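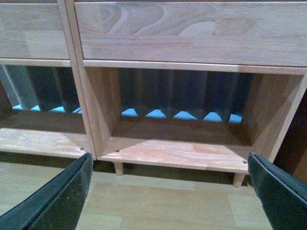 A wrist camera view of the gripper in front of a low wooden cabinet with two drawers above open compartments.

Akeck limits closing force on Tistum home assistance arm after fault in drawer routine

Nundthorpe, 2020-02-03 – Akeck, maker of the Tistum arm for use in private homes, today informs its customers of a fault in the software that controls the gripper during work with drawers and low furniture. In certain conditions the fingers can continue to close after the arm has received a stop command from the hand unit. Until the corrected software is installed, we ask all users to switch off the drawer routine.

One person was hurt. A user received a bruise on two fingers when she tried to free a cloth from the gripper. She did not need hospital treatment. We have apologised to her and we thank her for the clear report she made to us on the same evening. In three other cases furniture was damaged, and Akeck has paid for the repair in each of them.

The notice concerns 84 arms, all delivered to homes since October with software version 2.6. Arms with an older version do not have the fault, because the drawer routine was introduced only with 2.6. The Butt, our mobile base, is not affected and can be driven as usual, also when a Tistum arm is mounted on it.

What happens when the fault appears

The drawer routine is used when the arm must open a drawer which has no handle, or take an object from an open shelf close to the floor. The arm comes from the front, spreads its two fingers wide and looks for the edges of the opening with the camera at the wrist. When the edges are found, the fingers close with low force until they feel contact.

The fault is in the passage between looking and closing. If the camera loses an edge during this passage, the software starts the search again, and this is correct. But if the user presses stop in exactly that moment, the stop command is read by the search and not by the gripper. The arm itself stands still, as it should. The fingers do not. They go on closing to the limit that was set for the task, and in version 2.6 this limit was 60 newtons, too high for work in which a hand can be near.

The red emergency button on the base of the arm has worked correctly in all cases known to us. It cuts the power to the motors directly and does not pass through the software. Only the stop key on the hand unit is concerned.

We wish to be open about one more point. The loss of an edge is not a rare event in a real home. Pale wood with strong grain can be difficult for the camera, and the wavy lines on a drawer front can be taken for an edge when they are none. A shadow that falls across a shelf board can have the same effect. An open compartment without a back panel is harder again, as the camera sees whatever stands or hangs behind the furniture and may take the folds of a dark material for the rear wall. In our test room we had mostly white cabinets with closed backs, and for this reason the weakness stayed hidden during approval of the version.

How the fault was found

The first report came from a customer who wrote that the gripper "did not want to let go" of the front of a shelf. Our service desk treated it as a problem of calibration and sent a new calibration card. This was a mistake. The second report came 22 days later and described almost the same behaviour, and only then were the two compared by a technician.

After the second report we collected the log files of all arms with version 2.6 whose owners had agreed to this. In these files we found 114 occasions on which the edge was lost and the search was started again. On four of them the stop key was pressed in the critical moment, and these four are the cases mentioned in this release. The critical moment lasts less than half a second.

We have since repeated the fault many times in our workshop in Nundthorpe, with a foam block in the place of a hand. It can be produced at will when the person at the stop key has some practice.

Raffaele Caputo, head of product safety at Akeck, commented:

"A stop key has one duty. When a person presses it, everything that moves must stop, and it is not acceptable that it stops the arm and leaves the fingers free to close. I have also asked my colleagues why the first report was not read with more care. The customer explained the matter very well, in plain words, and we answered with a standard letter. We have changed this. Every report in which the gripper holds something against the wish of the user now comes to my desk on the same day."

What users should do now

Please open the menu of the hand unit, choose Tasks, then Furniture, and set the drawer routine to Off. The display must show a grey bar beside the name of the routine. If it shows a green bar, the routine is still active.

Users who are connected to our service network do not need to do this by hand. The routine has been switched off for them during the night, and a message in the display explains it. We ask them all the same to look at the display once and confirm the message.

The following tasks can be used without restriction: carrying a cup or bottle, picking up objects from a table, pressing light switches, and opening doors with a lever handle. None of them uses the search for edges. Picking up objects from the open floor is also allowed, as long as there is at least one metre to the next piece of furniture.

If the gripper holds a thing and does not release it, do not pull at the thing and do not put a hand between the fingers. Press the red emergency button. With the power off, the fingers can be opened by turning the grey wheel at the wrist to the left. It needs a little strength, and some users may prefer to call a second person.

Relatives and care staff who help in the home should be informed too, including those who come only now and then. A printed sheet with large letters can be ordered from us free of charge.

The correction

Version 2.7 contains three changes. The stop key now acts on the gripper directly and has priority over each other command. The closing force in the drawer routine is limited to 15 newtons, and it can no longer be raised in the settings. In addition, the arm will give up after the second lost edge, open its fingers, move back and ask the user what to do. Some users will find that the arm gives up too early in front of certain cabinets. We know this and we accept it for the moment.

The version is at present under test at our workshop and in several homes of employees. For these tests we have bought or borrowed furniture of many kinds – pale and dark, with and without a back panel, on legs and flat on the floor. Each piece is tried in daylight, in lamplight and with the light coming from one side only. An outside test laboratory will examine the stop function before the version is released, and a short report of its result will be sent to all owners.

We do not name a day for the release. It will be offered when the tests are complete, and owners will be informed by letter and in the display. For arms without a network connection a technician will make a visit at home, free of charge.

Compensation

Owners who cannot use the drawer routine receive a refund of the monthly service fee for the whole time of the restriction. It is not necessary to apply for it. Owners who depend on the routine in daily life, for example because they cannot bend down to a low shelf, are asked to telephone us. We will look together for a solution, and this can also be a reaching aid or a small change to the furniture, paid by Akeck.

Damage to furniture which may have come from the fault should be reported with a photograph and, if possible, the day and hour. We can then compare it with the log file. Reports for earlier damage are welcome as well.

About Akeck

Akeck develops and builds assistance arms for people with limited movement of the arms or hands. The company has its office and workshop in Nundthorpe. Its products are the Tistum arm, which can be fixed to a wheelchair, a table or a mobile base, and the Butt mobile base.

Contact for press and owners

Akeck, Product Safety, Nundthorpe
Responsible for this release: Raffaele Caputo
The telephone number of the service desk is printed on the underside of the hand unit. Please have the serial number of the arm ready when you call.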